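Recipe Exchange Group, Ellholm
Minutes of the planning meeting

Present: Dwynwen Rosser (chair), Antigoni Michailidis, Wubit Tufa, Glenys Morris (minutes). Apologies: Kornél Dobos.

1. Previous minutes. Accepted with one correction: the oven temperature in the barley loaf entry is Fahrenheit.

2. Soup round. Nearly 101 entries received. Two were disallowed for having no ingredient list. A. Michailidis has checked all links; 4 go to dead pages and the senders have been written to. Entries without a working link by the end of the month will be left out of the index.

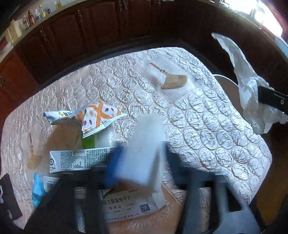

Ellholm, December

3. Next theme. Proposals were steamed puddings (W. Tufa) and flatbreads (G. Morris). Flatbreads carried. Filled breads are allowed if cooked on a griddle or dry pan. Deep-fried breads are excluded.

4. Entry rules. Agreed that quantities be given by weight, with cups in parentheses. Limit of 5 entries per blog. Older posts are accepted if reposted with the theme name in the title. D. Rosser to reword rule 2, which now reads as if a photo of every step were required.

5. Judging. K. Dobos had asked by email whether Sarnstead members may judge their own round. Not agreed. Jandstead will be asked to supply a judge.

6. Index. W. Tufa reported that the Rees page still sorts by date only. Sorting by main ingredient deferred.

Action: A. Michailidis to post the flatbread announcement. G. Morris to write to Jandstead.

Meeting closed 8:40 p.m.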